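Visit report: Saengthong manipulation lab, Madthorpe
Mar 22, 2026

I spent half a day at the Saengthong lab to look at its dual-arm manicure cell and the fault that stopped it last September. Thanakorn Thepsuriya, who runs the cell, had the logs open when I arrived.

The fault was a stale force reading. The right arm's controller, a Plolon unit, lost its sensor feed for 130 ms and kept acting on the last good value. The gripper went on closing on a practice hand past its limit and cracked a fingertip. The emergency stop worked, but the operator needed about 10 seconds to reach it.

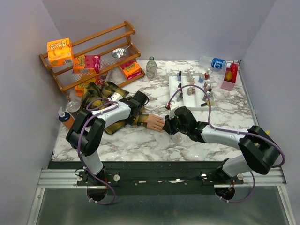
Both arms at the doll, with the polish tray behind.

Two changes have been made. Any reading older than 37 ms now opens the jaws and freezes both arms. A second stop button is mounted at the operator's seat. The lab repeated the feed loss 54 times with the new limit, and the log shows a release each time.

I asked why the jaws open instead of holding position. Thepsuriya's answer was that a held grip can still pinch if the finger moves. The drawback is that whatever is in the jaws gets dropped.

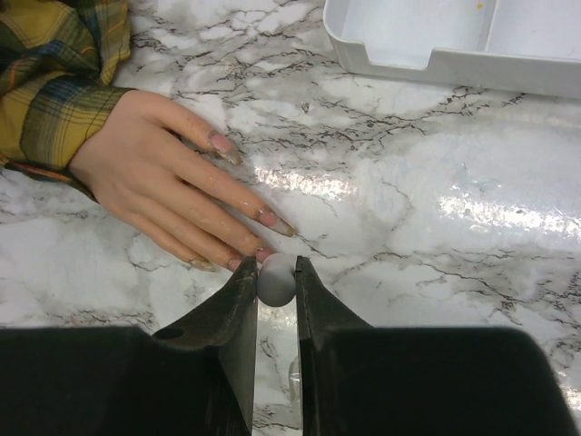 Dropped parts are still an open item. The Seltudska safety checklist the lab follows covers contact force and stop distance but says nothing about small objects released near a hand. Thepsuriya is drafting a clause for it. I also asked for the raw force traces from the September run, and those are to follow by mail.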